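Last updated: October

4.2 Setting up and looking after the Moline cell

I should say up front that I spent far more time on the cell itself than on anything clever running inside it. Moline is our bench cell: one arm on a pedestal at the side of a long table, one tabletop machine, and a couple of small trays for parts. I built it in simulation first, and I still keep the simulated copy going, so whenever I talk about "the cell" in this section I mean that copy unless I say otherwise.

The first thing I had to sort out was the arm base. In my early layout (we called it Dindley, and it was not a happy layout) the pedestal sat 300 mm farther back, and the arm kept running out of reach on the near tray. It would get there, sort of, with the elbow almost straight, and then the wrist would flip over on the way home. I moved the pedestal up to the front corner of the table and most of that went away in one afternoon. I wish I'd done it a month sooner!

Next came the home pose. I park the gripper over the mat, pointing down and a little toward the machine, so it can go to either side without a big swing of the shoulder. The pose is stored in the Jatoi config file along with the tool offset, and those two values have to be changed together. I changed only one of them once and spent a whole morning chasing a 2 mm error that I had put there myself.

Looking after the cell is mostly dull work, which suits me fine. After every 400 cycles I run the Grurnano check, a short script that sends the arm to a set of known points and writes down how far off it lands. If a point has drifted, I redo the tool offset first and leave the base frame alone. Touching the base frame means teaching every tray position again (I've done it, it's slow, I don't recommend it). I also reload the tray poses after any crash of the simulator, even a small one, and I keep the last 48 check logs in case I need to see when a drift began.

The layout we used for all the runs in Section 5 is shown in Figure 3.

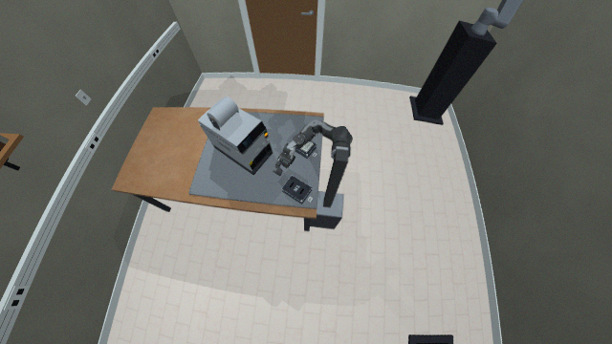 Should the tool offset be checked again after the gripper fingers are changed?

Every time, and before the first pick. Run the Grurnano check with the new fingers on, update the offset and home pose together, then run the check once more.

Figure 3. The Moline cell in simulation, with the arm reaching over the mat between the machine and the trays.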